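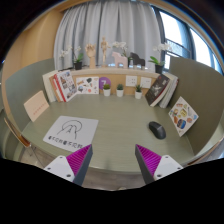

Workplace Team, Nivico -- Features

The desk by the partition

Most people at Nivico spend their day at a green desk with a panel on either side. The desks came in when the company moved its support staff onto one floor, and for a while they all looked the same. Then people started bringing things in.

Orathai Sriwong in the Workplace Team spent part of October looking at how the desks get used. She wanted to know what stays on top, what goes home and what gets pushed to the back. The floor covers 3000 square feet, and storage is tight.

Books tend to end up in a back corner, leaning on each other. A card or a notebook gets propped against the side panel, where it takes up no working space. A mat goes on the left, the mouse on the right, and the middle is kept free for whatever the day brings.

"I used to have a tray there," says Kanyarat Khunthong, who works in customer accounts. "It filled up with paper and I stopped seeing the desk at all. I took it home and I haven't missed it."

The mouse is the one item everybody has an opinion on. Vichien Bunnag, who orders supplies, has tried several kinds. He went back to plain black ones with a wheel -- they cost less to replace, and new staff don't need to be shown how they work. He keeps spares in a locked drawer and writes down each one he hands out. 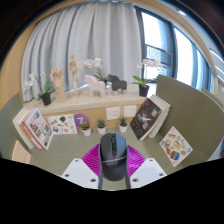 Number 7, with succulents along the back and the outlets behind them.

Plants were allowed from the start, provided they stay small and the pots don't block the outlets. Succulents do well because they can be left over a long weekend. Amnuay Suwannarat waters his with a spoon and has lost only one, to a radiator at his old office.

The team now offers anyone who asks a budget of 200 baht for small desk items. So far most of it has gone on plants and pots. Requests for bigger things, such as shelves, still go through Orathai and take longer. She is working through the list in the order it came in.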